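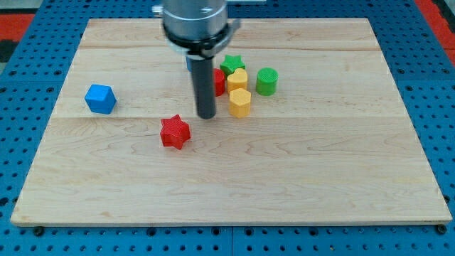 What is wood grain?

Wood grain is the direction, texture and pattern of the fibers in a piece of wood, and it records how the tree grew and how the log was cut.

Wood grain
The word "grain" covers several ideas at once, and woodworkers slide between them without warning. It can mean the direction the fibers run, the size of the pores, the figure on the face of a plank, or the slope of the fibers compared with the edge. A carpenter who complains that a board has "bad grain" may mean any of these, and it takes a look at the board to find out which!

How it forms
A tree in a temperate climate adds a new layer of wood under its bark each growing season. The part laid down in spring, called earlywood, has larger, thinner-walled cells. The part laid down later, called latewood, is denser and in many species darker. Together they make one growth ring. Saw a log lengthwise and those rings become lines, arches, ovals or ripples on the face of the plank, depending on where the blade went through.

Most of the cells stand upright in the living tree and carry water from the roots toward the crown. Others, grouped in rays, run from the center toward the bark. In oak the rays are wide enough to see easily, and on a quartersawn board they flash across the surface as shiny ribbons. In maple they are much smaller and show up as fine flecks. It is a wonderful thing to tilt a plank of either one under a lamp and watch the surface change.

Types of grain
Straight grain runs parallel to the length of the trunk. It splits cleanly and planes easily, and for centuries it was the first choice for ladders, oars and tool handles.

Spiral grain winds around the trunk like the stripe on a barber pole. Boards cut from such trees tend to twist as they dry.

Interlocked grain changes the direction of its spiral every few years. It is common in tropical hardwoods, is very hard to split, and gives a striped look when quartersawn.

Wavy or curly grain comes from fibers that ripple as they climb. Curly maple is the famous case, long used for the backs of violins.

Effect of sawing
Plainsawn (or flatsawn) boards are cut so that the rings meet the face at a low angle. They show broad arches and waste little of the log. Quartersawn boards have rings close to upright against the face, with narrow, even lines. Riftsawn boards fall in between and are prized for table legs, which then look alike on all four sides.

The choice matters well beyond looks. Wood swells and shrinks far more across the grain than along it, and more along the curve of the rings than across them. A plainsawn plank therefore moves more in width over a year than a quartersawn one of the same species, and it is more likely to cup.

The Keltitz plank collection
One of the most charming places to study grain is the plank collection at Keltitz, begun by the sawyer Wenceslao Urrutia and now kept by Nikola Wieczorek. It holds 2,362 samples from 301 species, each planed on one face and left rough on the other. The oldest pieces are roof boards from barns in the Jara valley. Every August the drawers are opened to visitors, who are encouraged to pick the samples up.

Estela Huenchumán's catalog of the collection, "Reading Planks," sorts the samples into 9 groups by figure, leaving species aside. Boonmee Thongsuk later argued that two of her groups, "ripple" and "small wave," were the same thing seen at different angles. The current labels use both names.

Working with grain
Planing "with the grain" means cutting in the direction in which the fibers rise toward the surface, so that the blade presses them down as it passes. Going the other way lifts them and leaves rough patches known as tearout. When boards are glued edge to edge, many makers line up the grain so that a plane can travel the whole panel in one direction. Others arrange the boards purely for looks and finish the surface with a scraper or sandpaper.

End grain, the surface exposed by cutting across the fibers, soaks up glue and finish much faster than the face does. It stains darker and makes a weak glue joint.

See also
Dendrochronology
Figure (wood)
Quarter sawing
Wood warping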